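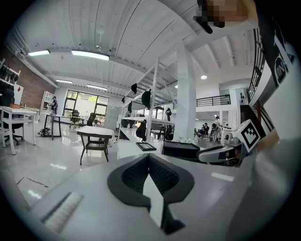 Keeping a shared desk clear

A shared desk needs one rule: paper lives in folders, and folders live on a shelf. Limit each folder to 100 sheets. Above that the spine bows and the cover will not close flat.

Wipe painted tops on Friday with a damp cloth and a drop of washing-up liquid. Dry at once. Keep solvent sprays off the edges.
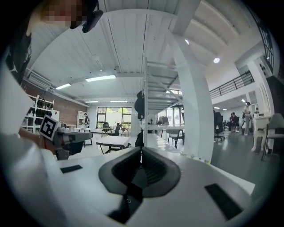 Tannous wrote in to say that open shelving gathers dust faster than a closed cabinet, and that files used less than monthly should go behind doors.

Agreed for archive files. Daily ones stay on the open shelf, labelled on the spine in 11 point or larger.
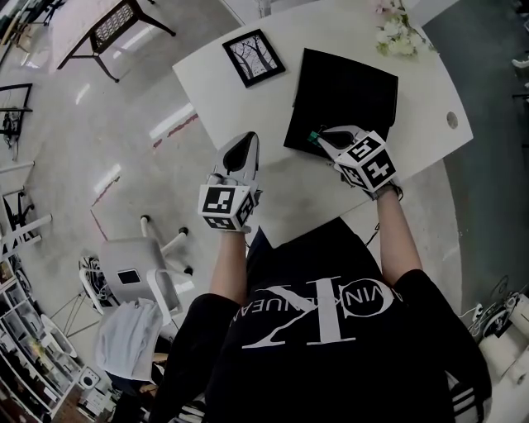
Clips are for short-term use. Left on for weeks, they mark the cover and catch on neighbouring folders. A small green clip-like thing at the corner of a black folder is easy to spot and remove before filing. Picture frames and artificial flowers go to the back of the table, clear of the writing area. Feed cables through the round hole in the top and tie the slack underneath.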